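Chapter 6
Surface Pattern and Finish in Interior Materials

What this chapter covers
The main families of surface pattern
How pattern scale affects the look of a room
Sheen and how it is described
Reading and filling in a finish schedule

Key terms: ground, motif, repeat, drop, veining, sheen, colorway, finish schedule

Chapter 5 dealt with what interior materials are made of and how they wear. This chapter deals with what people see first, the pattern and finish on the surface. Two floor coverings can have the same backing, thickness and price and still give completely different rooms. A designer who understands fiber content but cannot judge a repeat will have trouble on the first job that calls for wallpaper.

Pattern is also where many ordering mistakes happen. A client approves a sample the size of a paperback, and the full wall turns out busier than anyone expected. Most of these mistakes can be avoided by learning a small set of terms and by looking at samples in the right way.

6.1 Families of pattern

Patterns used indoors are usually sorted into four families: geometric, floral, figurative and natural. Geometric patterns include stripes, checks and lattices. Floral patterns run from large single blooms to small scattered sprigs. Figurative patterns show people, animals or places. Natural patterns copy wood, stone, leather or woven grass.
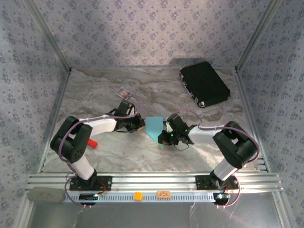 Floral patterns are described by their ground and their motif. The ground is the background color, and the motif is the drawn element that repeats across it. A small motif with open ground between the clusters tends to read as a texture from across the room, while a large motif holds its shape. Ground color matters as much as motif color. Dark blue flower clusters on a pale lavender-gray ground, as on these walls, are a quiet colorway, and the gray in the ground ties them to the gray and white of the marble-patterned floor. On a bright yellow ground the same clusters would stand out far more. When two patterns share a space, look for one color they have in common before comparing anything else.

The repeat is the distance from one point on the pattern to the next identical point. Wallpaper makers print it on the label along with the drop, which tells the installer how far to shift each strip so that the motifs line up. A long repeat means more waste. In Exercise 6.2 you will work out the waste for a wall in the Vostbridge apartment plan, using a paper with a repeat of 43 centimeters.

6.2 Stone patterns

Marble, travertine and slate are all copied in vinyl, laminate, ceramic and printed film. The copy is judged mainly by its veining. In natural marble, veins change width, fade out and cross one another at uneven angles. A printed copy has to repeat at some point, and the eye is good at finding the place. Before approving a printed stone, lay out as large an area as you can and walk away from it. If one vein keeps catching your eye in the same position, the repeat is too short for the room.

Color in stone patterns is rarely a single gray. Most mix warm and cool tones, so they should be viewed in the light of the room where they will be used.
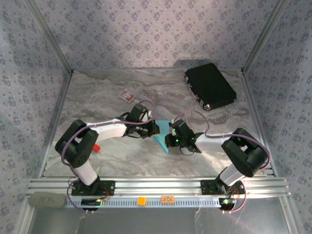 6.3 Sheen

Sheen is the amount of light a surface sends back toward the viewer. The usual steps are matte, eggshell, satin, semigloss and gloss, but makers do not all draw the lines in the same places. Ask for a physical sample and do not rely on the name alone.

Gloss deepens color and shows every scratch and bump. Matte hides an uneven wall but can be harder to clean. The angle of view also counts. A paper that looks flat when you face it may show a soft sheen when light crosses it from the side, so tilt each sample before you write down its finish.
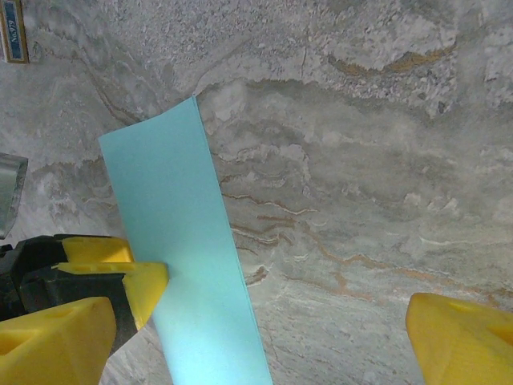
Figure 6.3 Pale turquoise paper with a matte surface and a faint sheen where light falls across it.

6.4 The finish schedule

A finish schedule is a table that lists every surface in a project, room by room. The one used in this book has 10 columns and is based on the Plullton library project introduced in Chapter 2. Each row gives the room, the surface, the material, the maker's reference, the colorway, the repeat and the sheen. The last three columns are for quantity, waste allowance and date of approval. Leave no cell blank. If a column does not apply, enter a dash.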